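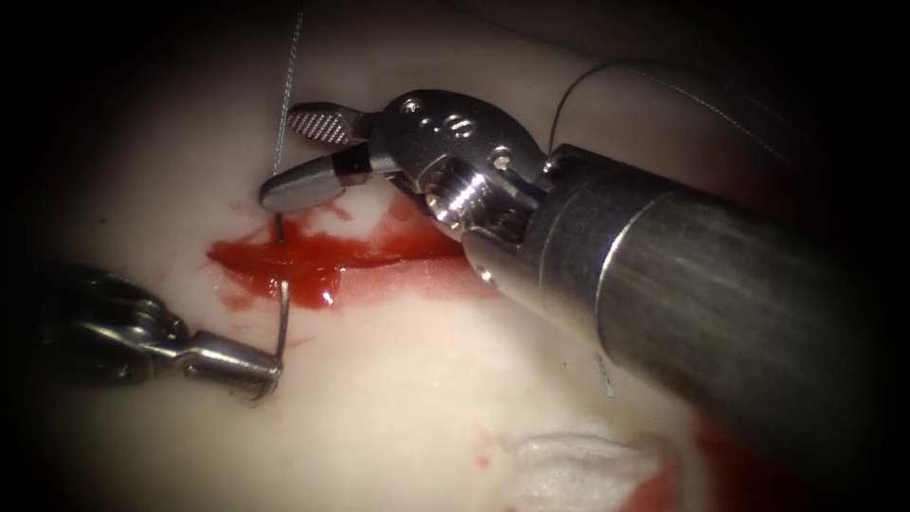 How long should you let a sourdough starter go between feedings in winter? In my kitchen, 12 hours in the warm months and closer to a full day from the first frost on, and I go by the smell before I go by the clock.

I get asked this more than anything else on the blog, so I am putting the long version in one place.

My kitchen is on the north side of the house. In January the counter by the window is cold enough that butter stays hard all day. A starter that doubles before lunch in July will sit there until evening and barely move. For my first two winters I kept feeding it on the summer schedule anyway, and all I did was thin it out. Every feeding diluted the yeast before it had eaten what was already in the jar. The bread came out pale and tight, and I blamed the flour.

The fix came from Lilla Balogh, who ran the bread table at the Brivcombe market when I was still buying my loaves. She told me to leave it alone until the top had domed and just begun to sag in the middle. If it smells like yogurt, wait. If it smells like apples and a little vinegar, feed it. If it smells like nail polish remover, you waited too long, so feed it twice before you bake.

My jar gets 30 grams of old starter, 81 grams of flour and the same weight of water. The odd number comes from the scoop I use, which holds that much bread flour when I level it with a knife. I checked it on the scale enough times to stop checking. Any amount close to that will do the job. In winter I use water that feels warm on the wrist, and I put the jar in the oven with only the light on. Tape a note over the oven controls. I have preheated a starter once and the jar cracked.

Flour matters less than people say, with one exception. A spoonful of rye in place of the white speeds things up a good deal. I buy mine from Zonora, who mill it coarse, and I sift out the biggest pieces for the jar and leave them in for the dough.

The dough itself also slows down, and this is where most winter loaves go wrong. The recipe says four hours and people stop at four hours. Mine often takes seven. I look for bubbles along the side of the tub and a surface that jiggles when I knock it. I used to use a glass bowl and guess. A straight-sided tub with a rubber band at the starting level is much easier to read – I let it rise by half, then shape.

Corey Maihi wrote in after my last bread post to say he keeps a second jar in the fridge and feeds it twice a month. I do the same now. It takes two feedings on the counter to wake up, sometimes three, and there is usually gray liquid on top. I stir it back in if I want a sour loaf and pour it off if I don't. Pink or orange streaks are a different matter. Throw that one out and wash the jar well.

I also tried drying some. You spread it thin on baking paper, leave it until it flakes, and keep the flakes in a sealed jar. The batch I made last spring came back to life in four days. It was slow on the first two and I nearly gave up on it.

Since someone will ask, the loaf I bake most is 280 grams of bread flour and 229 grams of water, with a heaped spoonful of starter and a level teaspoon of salt. That is a wet dough and a small loaf, enough for two people and some toast. I bake it in a lidded pot in a very hot oven, lid off for the last part, until the crust is darker than feels right. Let it cool all the way before cutting. I still cut mine early about half the time, and the middle is gummy when I do.

Next up is the rye loaf with caraway, once I have it rising evenly. The last two leaned to the left.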